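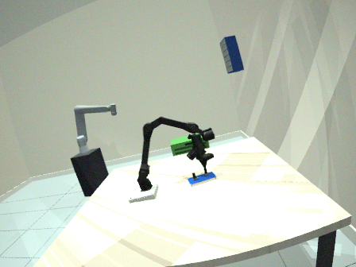

The Letter From Moterar

The first letter came to the sewing shop on 25th August, in a plain envelope with a window. It said that a pattern sold on the shop's website copied a pattern owned by a company called Moterar. It asked for $3000 within 21 days and gave the address of a page where the money could be paid by card.

Duangjai Sitthichai read it standing at the counter. She had drawn the pattern herself, a child's raincoat with a folded hood, and had been selling it as a download since June of the year before. It had sold 217 copies. At her price, the demand was for more than the raincoat had ever brought in.

"I thought it was a scam," she said. "Then I looked up the registration number and it was real."

The registration was real, and so was the company. Moterar buys the rights to old sewing and craft patterns from publishers that have closed or want to clear out their files. It does not print the patterns or sell them. Its income comes from licenses and from letters like the one Sitthichai got.

There is nothing illegal in that. A copyright can be sold like a house or a truck, and the new owner has the same right to enforce it as the old one did. What troubles the lawyers who defend these cases is how thin some of the claims are, and how few of the people who get the letters ever have them checked.

Patterns are an awkward fit for copyright. The law protects drawings, written instructions and photographs. It generally does not protect a useful article such as a coat, or the method for making one. A person who scans a printed pattern and sells the scan is in trouble. A person who looks at a raincoat and works out how to cut something similar is, in most cases, fine. Between those two there is a wide gray area, and the letters tend to come out of it.

Sitthichai's letter included two drawings side by side. One was a hood piece from her raincoat. The other was a hood piece from a pattern first sold by a small publisher named Owen, which had gone out of business years earlier. The outlines were close. Both had a curved back seam and a notch at the neck. So do most hoods, since they have to go around a head and attach to a collar.

She called the number on the letter and was offered a lower figure if she paid that day. She asked for it in writing and was told the offer was only good over the phone.

A second letter came two weeks later. This one mentioned statutory damages, the part of copyright law that frightens people most. If a work was registered in time, the owner can ask for a set amount per work without proving any loss. The usual range is $750 to $30,000, and a court can go as high as $150,000 if it finds the copying was willful. The letter gave only the last number.

Around this time the company that hosted her store, Steditz, took the raincoat down. Moterar had sent it a takedown notice. Under the Digital Millennium Copyright Act, a host that removes material promptly after a proper notice is mostly shielded from being sued over it, so hosts remove first. The seller can file a counter notice. If the claimant does not go to court, the host is supposed to put the material back in 10 to 14 business days.

Sitthichai didn't know about counter notices. The email from Steditz mentioned them in its last paragraph, under a link that led to a page in very small type. She found it only after a customer who worked in a law library wrote to ask why the raincoat had disappeared.

To file one, she had to give her name and address, state under penalty of perjury that the removal was a mistake, and agree to be sued in federal court. She left the form open on her computer for four days.

What settled it was a box in the stockroom. She keeps her working paper, and the raincoat took up most of a drawer's worth. There were brown paper drafts with the hood redrawn again and again, a page of measurements taken from her nephew, and a muslin with notes in ballpoint. The earliest sheets showed a hood that looked nothing like Owen's. Independent creation is a full defense to copyright infringement, and here it was in pencil.

She photographed the sheets, sent copies to Moterar with a short letter, and filed the counter notice the same afternoon. No lawsuit followed. The raincoat went back up on the twelfth business day. Moterar never wrote again, either to withdraw the claim or to press it. It did not respond to questions for this article.

Other sellers have made different choices. The owner of Derkico, a two-person business that sells quilting templates, paid after one letter. She asked that her name not be used because the settlement has a confidentiality clause. She said she had probably done nothing wrong, but a lawyer's first estimate was higher than the demand.

There is now a cheaper place to fight. The Copyright Claims Board, which opened in 2022, hears claims of up to $30,000 without a trial. A person named in a claim can opt out within 60 days of being served, which leaves the owner to decide whether federal court is worth the cost. The board can also hear a complaint that a takedown notice was knowingly false. Sitthichai looked into that and let it go. It was October by then and she had Halloween orders to cut.

She has changed a few things. Each draft now gets a date in the corner, and she scans the drawer at the end of every month. The instructions for the raincoat carry a copyright line with her own name, and she has registered them.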